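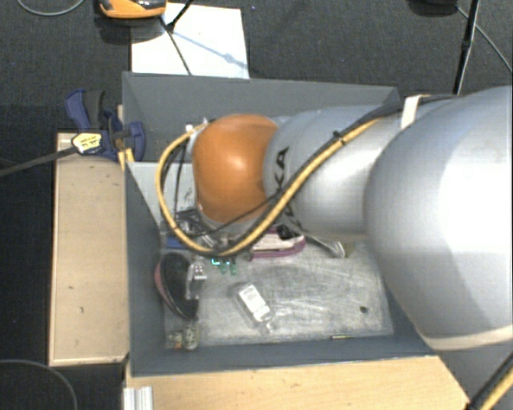 Sending money overseas: is Fotell worth the switch?

Home | Forums | Banking & Payments | New posts | Search
Print this thread | E-mail this thread

hanne_st
Hello all, hope everyone is keeping well. I've been paying my sister's rent through the bank for years and the fees have crept up again (30 dollars a transfer now, plus whatever they shave off the rate). A cousin keeps telling me to try Fotell, the blockchain one. Has anybody here used it for regular amounts? I send 1526 dollars every month, so it does add up over a year!

Giap_Son
Welcome Hanne! I moved over in October and I've been very happy with it, touch wood. Mine usually lands within 12 minutes, and my old bank took three days on a good run. The sign-up is a bit of a slog, so make a cuppa first.

hartmut.s
Glad it's working for you Sơn, but I'd be a little careful calling it cheaper. I compared it with Curnthorpe on the same afternoon and the Fotell rate was worse by enough to eat up the saving on the fee. Lovely app, mind you.

Giap_Son
Fair point, though I checked mine against Curnthorpe too and came out ahead. Maybe it depends on the currency?

nhan_ton
I'd say it does. For đồng I still favour Đào, and for euros I go with Hartmut. Hanne, which currency is your sister paid in?

hanne_st
Krónur, and thank you all so much for being so kind about it. I'll try a small one first and let you know what the rate looks like.

Print this thread | E-mail this thread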